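Enstead Mending Room: progress report for the spring quarter

Hello again to everyone at the Nullberg Fund! I know you asked for two pages and last time I sent you five, so I'm going to be good.

The short version is that we're open, we're busy, and the money is going where we said it would (mostly into thread, electricity and the rent on the back half of the old shoe shop). We've now had 300 garments through the door since January, which is nearly what I promised you for the whole year. Jeans are still the bulk of it. I have sewn up more inner thighs than I ever thought possible!

The Thursday evening class filled up in a week, so we added a second one on the same night. That was a mistake. The first group never wants to leave and the second group turns up early, and for half an hour you can't get near the ironing board. From next month the late class moves to Monday.

The two sewing machines you paid for are both in use. The Minja has been a dream. The Plalex came with a bad foot pedal and we waited 30 days for a new one, so the zipper workshop slid from March into April. It went fine once we got to it, and the people who came have been bringing in their neighbors' coats ever since.

Our scrap library has grown too. Anybody can take a piece for a patch as long as they leave one behind, and the drawers are now sorted by weight and then by color. Stripes are the hard ones to match, so they get a drawer to themselves.

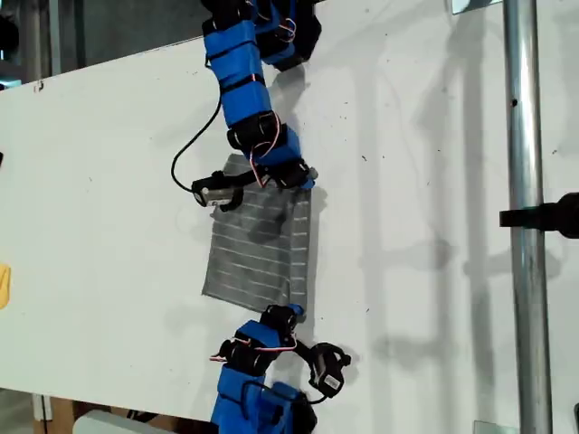
On spending, we have $1000 left of the supplies line, and I'd like to carry it into the summer if you'll let me. I want to buy darning mushrooms and a decent stock of wool before the sweaters start coming in. I also still owe you the receipt for the cutting mats. It's in my other bag and I'll mail it with the next batch.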